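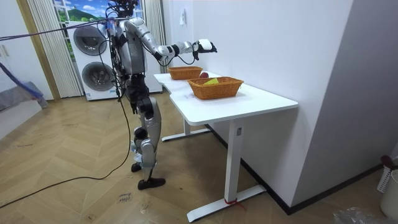
Arm out over the desk, baskets and apple on top.

Prellwood shared workshop, build group
Minutes, January meeting

Started 7:10 pm, late, door code not working again. Last minutes ok'd, no changes.

1. Legs
Knee actuators from Nakeck are in on both sides. Left one gets noisy after 82 minutes of standing, logged twice. Agreed to swap the grease first before we open it up. Do not pull the shin covers without marking which side, we lost an evening to that in the fall.

2. Arms and hand
Right arm holds at shoulder height ok under the Oei controller. Next is open hand, lower, close on the apple, lift, put in basket. Apple only for now. Larger basket to be tried after, smaller one stays as is. Wrist cable hangs too low, wants a clip or shorter run. Someone asked about padding the fingertips, no decison.

3. Cables
Long discussion. Black cable to the floor is a trip hazard, everyone agrees, no one agrees on the fix. Options: overhead track, floor cover, or battery pack on the back. Battery too heavy until legs are sorted. Going with floor cover for now. Tether stays on for ALL standing tests, including short ones.

4. Desk
Height stays where it is until the arm routine repeats. Please stop moving it between sessions, recalibrating costs 2 hours. Tape marks on floor for the desk feet, to be done before next run.

5. Money
131 dollars left in the parts tin. Parnurel quote for spare hand motors is over that, so parked. Will ask for a price on 3 motors only. Floor cover comes out of the tin, get the cheap one.

6. House stuff
No washer or dryer running during balance tests, the shaking shows up in the foot readings. Sweep the floor before AND after, dust is getting into the ankles. Bin to be emptied by whoever is last out.

Actions
- grease left knee, re-run standing test
- clip for wrist cable
- floor cover, tape marks
- email Parnurel re motors
- write up the stop button procedure, still not done from last time

AOB: open evening moved to spring, date tbc. Closed 8:45. Next meeting same time, bring own mug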